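Fondovow Community Help
May – 2 min read
We use cookies to keep you signed in. Accept / Manage

Old marker won't come off the whiteboard, tried everything??

Posted by Jailson Aguiar

Secondhand board from a Planeo clearance, went up in our study room Tuesday. Somebody left a schedule on it for months I think. Eraser does nothing. Dish soap, nothing. Window spray took off maybe a third and now theres a gray haze all over the left side. New marker wipes off fine in the clean spots. Is the surface dead or is there something stronger I can use? Don't want to buy another one, paid enough for this.

Érica Batista
3 replies marked helpful

Try going over the old lines with a fresh dry erase marker first. Sounds dumb. The solvent in the new ink loosens the old stuff, then wipe right away with a dry cloth. Small patch at a time, don't let it sit.

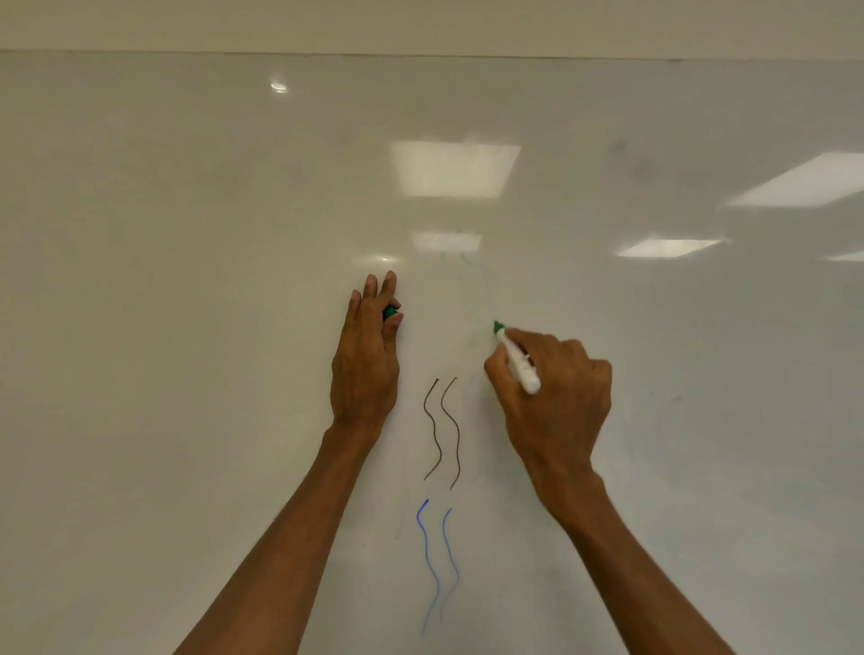
If that leaves a shadow, rubbing alcohol on a soft rag. Open a window. Then plain water, then dry it completly before anybody writes again. The gray haze is probably just cleaner residue mixed with ink – mine had the same and the alcohol took it off in 4 passes or so.

Don't use the scrubby side of a sponge. No powder cleanser either. Once the coating is scratched the ink gets down in there and you'll be fighting it every week.

Also check it isn't permanent marker. Same trick works but slower.

brandão_2251

just flip it over if its double sided. or get a Cemovell one, had mine for years no problems

Jailson Aguiar

Not double sided, screwed to the wall. Marker trick got most of it, will get alcohol tonight. Thx Érica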